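The Brekari Bench Tender: what it's like to share a shop with one

By Thabiso Swanepoel
Dec 13, 2022
35 shares | 25 comments

I run the fit-out shop at Stilametti, where we build and repair display fixtures, and I've been asked so many times about the Brekari Bench Tender that I figured I'd better write up a proper page on it. We sell them now as well as use them (the Nelthorpe showroom has one on the floor most weeks), so take my enthusiasm with whatever grain of salt you like. I was a grump about it for the whole first month, if that helps.

So what do you get? It's a two-armed robot that works at a regular bench with regular hand tools. It picks things up, puts them back on the wall, and passes them across when you ask. You don't need special tools with chips in them, and you don't need to rip out your benches. Ours works at the same pegboard we had before, the same hooks, the same cup for the screwdrivers. I moved a couple of hooks over so the grippers had more elbow room and that was the extent of the renovation. My wallet was very happy about that part.

The job it does for us is reset. At the end of a shift every bench in the place looks like somebody emptied a drawer over it, and for years the last half hour was people grumbling and hunting for the good scissors. Now the Tender goes along and does it. Scissors on the hook, pliers on the hook, tape back where the tape lives. It's slow! I want to be upfront about that because people come in expecting something off the telly. A person in a hurry will beat it every time. But the person gets to wash up and go home, and I've found I don't much care how long the robot takes once the kettle's off.

What changed for the crew is a longer answer. The first worry was the obvious one, and I got it from everybody, at the bench and in the lunchroom and once in the parking lot with the rain coming down sideways. Was it here to take jobs? We've got the same people we had before it arrived. What did go was the rotating cleanup roster, and I haven't heard a single complaint about losing that. Two of the juniors ended up looking after the Tender, teaching it new tools and deciding which spot each one goes in, and they get a training allowance for it. One of them has got so particular about the layout of the wall that I'm a bit scared to hang anything up myself.

There was some friction too. The older hands had their own places for things, and a robot that puts your favourite screwdriver back in the "right" spot is pretty irritating if your right spot was your apron pocket. We sorted that out with a personal drawer at each bench that it leaves alone. If you're buying one, do that on the first day and save yourself the arguments.

A few practical bits, in no real order. The setup course runs over two days and you'll want at least one person who isn't a supervisor on it. Leave clear floor in front of the bench and mark where the robot stands, or you'll be forever nudging it back into line. Mind the cables. It's happiest with tools that have brightly coloured handles against a plain benchtop, and it does struggle with anything shiny and flat (steel rulers, mostly, which we've given up on for now). The grippers are the wear item, and you can swap the fingers yourself with an ordinary screwdriver.

Price for the bench package is $3,765 a month on lease, which covers the software, the course and one service visit each quarter. Cele handles the servicing for us and they've been terrific, even the time I'd simply forgotten to turn the thing on at the wall. The updated hand controller comes out in January and anyone on a current lease gets it at no charge.

If you want to try it with your own tools, bring a bag of them in to Nelthorpe and we'll put them on the bench and let you have a go. Bring the awkward ones, those are the most fun. Ask for me, or for either of the juniors, who'll tell you far more than you wanted to know about hook spacing.

131 people found this page helpful

Related items
Brekari replacement gripper fingers, pair
Pegboard hook and tool cup set
Bench drawer, lockable
Nelthorpe showroom: book a visit
Cele service plans
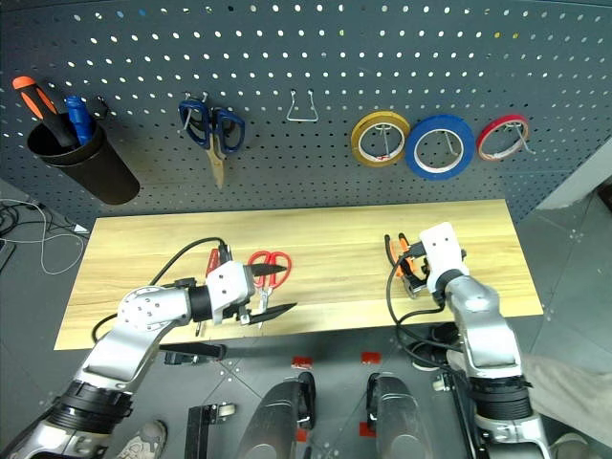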